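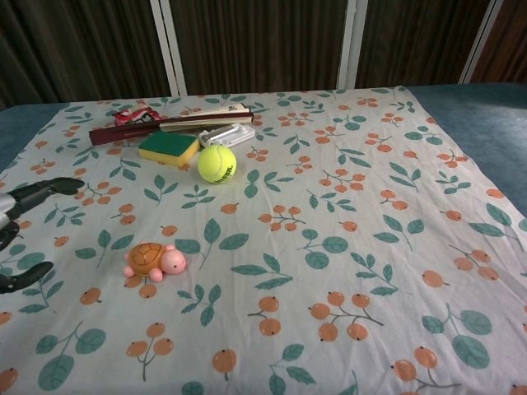
Domville Table Linens: Questions We Get

Last updated 16 Dec 2018

Will the cloth cover my whole table?

Depends on the table. Our large cloth is cut for the long tables in the Domville hall, and even there it stops short on both sides. Plenty of people like a strip of table showing. If you want a proper drop, measure the top, decide how far down you'd like the fabric to hang, double that, and add it to both the length and the width. Then measure again, this time with the tape measure and not your forearm.

Which one is the berry print?

Lisia. White background, small orange berries, brown stems, teal-green leaves. It outsells everything else we make, including the plain one we were sure would outsell everything else we make. The plain one is called Lasach and there is still quite a lot of it.

What kind of berries are they?

Ilgın Saraç drew the pattern and has been asked this for years. Her answer is "orange." We have had letters proposing rowan, sea buckthorn and rose hip, one with a pressed sample enclosed. She kept the sample.

My cloth arrived with creases. Is it defective?

It came folded in a box. Spread it out, smooth it from the middle toward the edges with your hands, and leave it overnight. Soft wrinkles will mostly settle. The fold lines are more stubborn and want an iron, medium heat, on the back of the print, while the cloth is still a little damp. If you don't own an iron, put heavy dishes on the worst parts and invite forgiving people.

Can I put it over felt?

Yes, and we'd encourage it. A fuzzy surface underneath keeps the cloth from sliding when somebody reaches across for the salt. Bare varnished wood is the opposite experience. If you use a pad, pick a quiet color: the white ground is thinner than it looks and a red pad will turn it pink. We know of a wedding where this happened. Everyone assumed it was the theme.

How do I wash it?

Cold or warm, with other light things, gentle cycle. Skip the bleach, which goes for the orange first and leaves you with a pattern of small beige berries. Line dry if you can. Tumble drying on low is fine. Tumble drying on high will give you a tablecloth for a smaller table.

And stains?

Red wine: blot, cold water, salt if it makes you feel better, then wash. Candle wax: let it harden, lift it off with a dull knife, and iron what's left between two sheets of paper towel. Turmeric: move the fruit bowl over it. We've tried everything people have written in to suggest, and the fruit bowl is still ahead.

Can I cut it down?

It's your cloth. The hem is a plain double fold, so anyone with a sewing machine and an afternoon can redo it. Cut with the repeat, or you'll have half leaves down one side and you will notice them at every meal. We'll also do it for you at the workshop on Karabulut Street. Send a paper note with the finished size pinned to the fabric. Emails and fabric have a way of not meeting up here.

Can I cut on it? As in, do crafts?

People do. Scissors are fine if your aim is. Rotary cutters and craft knives need a mat underneath, and so does anything with glue. For that kind of work we'd steer you to a second, which costs less and won't hurt as much to ruin.

What's a second?

A cloth with a small printing flaw, usually a berry that landed slightly off its stem. They're sold from the shelf by the door, first come, and we don't hold them. Kagiso Pretorius sorts them and has strict views, so some of our seconds look perfect to everybody but Kagiso.

Do you make napkins to match?

In Lisia, yes, hemmed the same way. In Lasach they're plain white napkins, and we won't be offended if you already have some.

Do you sell curtains?

No. We're asked every week, usually by people holding up a phone with a picture of somebody else's curtains.

How many do you print at a time?

Batches of 100. When a batch is gone there's a wait while the next one is printed, dried and argued over. The next Lisia run is due in February. You can put your name on the list at the counter, and we do call, though from a number that your phone will tell you is a scam.

Can I return it?

Unwashed and uncut, yes, with the receipt. Gravy counts as use.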